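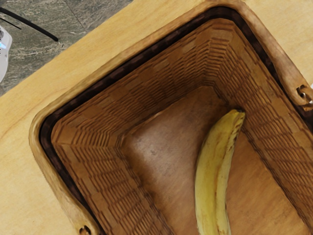

The Dorkimcombe tablets are a group of flat clay pieces said to have been dug up near the village of Dorkimcombe and later described in print as the records of a lost seafaring nation. Most questions sent to this site are about the marks on them. Many of those marks are rows of short rectangular blocks with dark grooves between them, much like the weave on the inner walls of the basket at the top of this page. Supporters of the lost-nation reading treat each block as a sign. The answers below explain why the site does not.

Home | About | Tablets | FAQ | Sources | Contact

Who first claimed the tablets were writing?

The claim first appears in a privately printed pamphlet by a collector named Dewan. He gave 581 signs and a translation of four lines. No sign list was published with it, so the translation cannot be checked.

Could the marks be made by basketry?

Yes. Wet clay pressed against a woven surface takes a negative of the weave. Strips leave hollows and the gaps between them leave ridges. Golshifteh Nazari made test pieces in July and got block rows of the same general type. Her results show that the method is possible — they do not prove that every tablet was made that way.

How old are they?

Unknown. Dewan wrote 3000 years and gave no reason. The find spot was not recorded, and the pieces have been washed and in places coated with shellac, so surface residue is of little use.

Are any of them known fakes?

Tablet 11 is. It has tool marks from a metal file under the coating. The others are listed as unverified.

Where are the tablets now?

Four are in the Gorkwood collection and can be seen by written request. The rest were sold and have not been traced.

May I quote the transcriptions?

Yes, with credit to Jahangir Amarasinghe, who drew them. Please keep the tablet numbers as given. Dewan's numbering is different and the two should not be mixed.

Recent posts
Reading Dewan's Pamphlet, Part 2
Shellac and Old Clay
Notes on the Imgate Fragment
Lost Nations and Their Maps

Contact | Page updated 23/09/2018 | Back to top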